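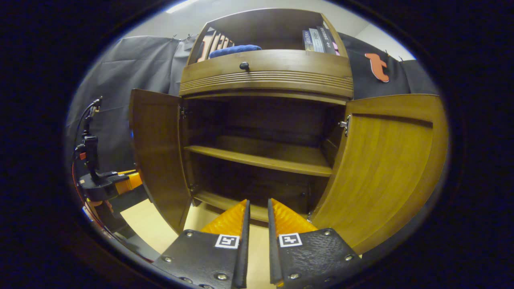 *Reading time: 2 minutes*

**List:** Terkora data collection
**From:** Kadri Stankevičius
**Date:** 2nd January
**Subject:** Re: Cabinet task, starting state and acceptance

Dear colleagues,

I write in reply to the message from Mark Anthony Layug, which is quoted in part below. The points he raises affect every site contributing to the cabinet task, and the answers should therefore be on the list.

> The Tamiru group has now recorded 443 demonstrations towards the 500 agreed in September. Before we complete the set, I should be grateful for a ruling on two matters.
>
> First, the written procedure says that the cabinet is to be "open" at the start of the door-closing episodes. Some of our operators have taken this to mean one door, others both.
>
> Second, the procedure makes no mention of the upper compartment. We have kept books and a folded blue cloth in it. Curkia, I understand, clears theirs. Are the two sets to be trained together?
>
> Mark Anthony Layug

On the first matter, "open" means both doors of the lower cupboard, swung fully outwards. The drawer above remains closed. The shelf and the floor of the cupboard are to be bare. The operator should begin in front of the cabinet with the gap between the gripper fingers directed at the cupboard, and should hold that position briefly before moving towards either door. Either door may be closed first, and we would ask operators to vary the order. 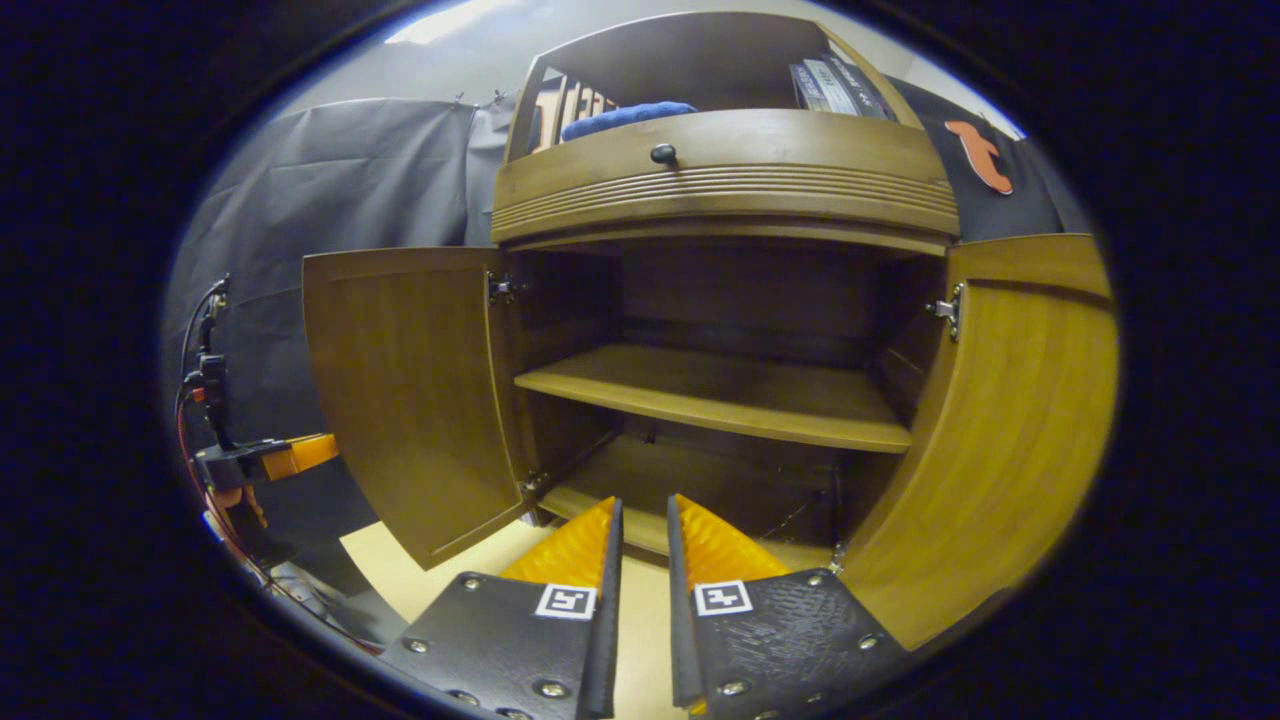
*Starting state for door closing: both doors open, drawer shut, cupboard empty.*

Episodes that began with a single door open need not be deleted. Please move them to a separate folder and label them "partial". They will be left out of the first training run and may be used in the second.

On the second matter, the two sets will be trained together. Books and cloth may stay in the upper compartment, and Curkia may continue to leave theirs clear. We would prefer the model to meet both arrangements. What we do ask is that the contents of the compartment be recorded in the session notes, and that any change be made between sessions and not in the course of one.

Three further points arise from our review of the material received so far.

1. Both finger markers must be visible at the start of each episode. We returned 6 episodes to Flornska last term on this ground alone.
2. Failed attempts should be kept where the operator recovers and completes the task. Where the attempt is abandoned, the episode should be marked as such and will not count towards the total.
3. Episodes should not be trimmed before upload. The pause at the beginning is used in our alignment step, and its removal has caused difficulty at more than one site.

The revised procedure will be placed in the shared folder once the site leads have had an opportunity to comment. Until then, this message may be taken as the current instruction. Sites which have already reached their agreed total are not required to record again, but should check their labels against the wording above.

Mark Anthony, please proceed with the remaining episodes on this basis. Should your operators meet a case that is not covered here, I would ask that it be sent to the list and not to me alone.

Yours sincerely,

Kadri Stankevičius
Data Coordination, Terkora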